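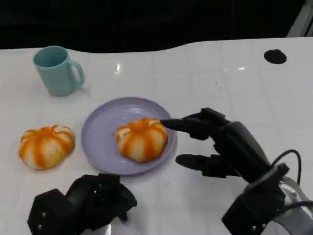

White table, wavy far edge, faint grid

How many points for a first club campaign?
Posted by Caoimhe Ní Mhurchú

I've said I'll run our autumn skirmish campaign at the Tunstall club and I'm stuck on army size. Half of us want 2,000 points a side from the start, the others want to build up slowly. There are 10 players signed up, mostly with half-painted armies (mine included!), and we get the hall from seven till ten on a Tuesday. We're using the Wustura rules, second edition. Has anyone run one of these, and did people stick with it?

Tokis
Start small. We did 4,000 points a side at Sinholm one September and it was a slog - games ran over, folk went home halfway through turn three, and the chap with all the cavalry won everything. The next year we began with one unit and a leader each and added a unit after every round. Far more fun, and people got their stuff painted as they went along. I'd also let players borrow a unit if theirs isn't ready. And write down who's played who, I lost track by week four and had to ask everyone in the pub.

sinholm_dave
2,000 is fine if they know the rules

barrowgate
I'd go along with Tokis mostly, but check the morale section first. In second edition very small forces run away after 2 bad rolls, so your new players could be finished before they've had a cup of tea. We ignore morale for the first couple of games and bring it in later. Also pair people up by experience in round one if you can, and do the random draw after that.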